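Thread, long, for the six people who asked how the arms are going. Short version: they can pick up a sponge. Long version follows, get a drink.

**1/** For anyone new: two robot arms on one metal rail, in an enclosure in the back corner of the Vosbridge workshop. I pay for a quarter of a bench there and occupy, by the most generous reading, half of one.

**2/** The goal for August was to tidy a work surface. Pick up the things, put the things in the other things. My nephew can do this at age 5, when bribed. I have budgeted more than that for cable ties alone.

**3/** Started with the rail. First version had each arm bolted to its own plank, and every time somebody leaned on the bench the planks drifted apart by a hair and my calibration went with them. Now both bases sit on the same piece of metal. If it drifts, it drifts as a family.

**4/** Radosław Kaczmarczyk cut the mounting plates. Radosław Gajewski drilled them. If you shout "Radosław, the holes are wrong" across the shop, you get two people explaining why it's the other one.

(The holes were wrong. My drawing. I've apologized in both directions.)

**5/** The brick walls. Yes, they're panels. Yes, it looks like a tiny loft apartment for robots. The plain white walls I had before gave the cameras nothing to hang on to, and I got these for 40 at the Wilczyńska clearance place, including a corner piece I have no use for and will own until I die.

**6/** Things I learned about fake brick: it does not like being cut with the knife you have. It likes being cut with the knife you were too cheap to buy. The mortar lines at the back took me two evenings and I'd rather not talk about the corners.

**7/** Somebody asked why sponges. Sponges are great! You can squeeze one far too hard and it forgives you. I started out with a ceramic mug. Moving on.

**8/** They also come in enough different kinds to be annoying. The one with big pores, the smooth foam, the scrubby green thing with yellow underneath. To you and me these are all "sponge." To my software the green one was, for most of a week, "unknown, possibly plant."

**9/** Current lineup on the bench, with the left arm on green sponge duty and the right one over by the black case:
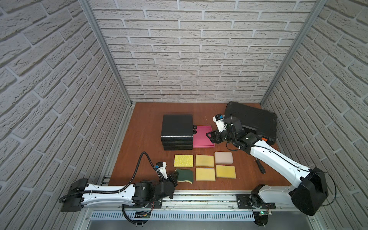
**10/** The gripping part I'd call solved-ish. I had the closing force way too high at first, because the number in my config file was left over from a clothespin experiment. I turned it down to 45 (45 what? units, don't worry about it) and the foam stopped coming out shaped like a bow tie.

**11/** What's nowhere near solved is two arms at once. Each one separately is a polite, slow coworker. Together they're two people meeting in a hallway — left, left, right, right, sorry, after you.

**12/** My fix is extremely dumb. There's a line down the middle in software, and an arm has to ask for permission to cross it. Gajewski calls this "the custody agreement." It works well enough that I'm afraid to touch it.

**13/** Cameras on the wrists: worth it. From a fixed viewpoint the gripper blocks the exact thing you want to look at, every time. With one on the wrist you get a nice close view right up until you're so close that everything is yellow.

**14/** Cables. I have now routed the left arm's cable 800 times, or it feels like it. Tight, and the wrist can't turn. Loose, and it grabs things off the bench on its own initiative. It currently goes up in a big silly arch and I've decided that's the look.

**15/** If you build one of these, leave more slack than you think and then go move every joint to its limit by hand before you power anything. I did this second. Do it first.

**16/** Software is Prundevari, which is what I named the pile of scripts so I could stop calling it "the pile of scripts." It's 5 files. One of them is called final and one of them is called final_use_this. The arms run on the second one.

**17/** A couple of you asked if I'd sell a kit. Kaczmarczyk wants to, and has already picked out a name (Penovia, which sounds like somewhere with strict visa rules). I want to get through one full session without a restart before we take anyone's money.

**18/** Still on the list:

- a proper stop button I can reach without leaning over the rail
- a bracket for the circuit boards that I didn't design at midnight
- the black case. The handoff code has opinions about big objects and all of them are bad
- sweeping

**19/** To the person who asked whether it would be quicker to put the sponges away myself: yes. Much. I timed it and then deleted the file.

**20/** Next up is handing a sponge from one arm to the other. I've tried it with the power limit way down and the two grippers just sort of hold it between them like a couple sharing a bad umbrella. Will post if either of them ever lets go.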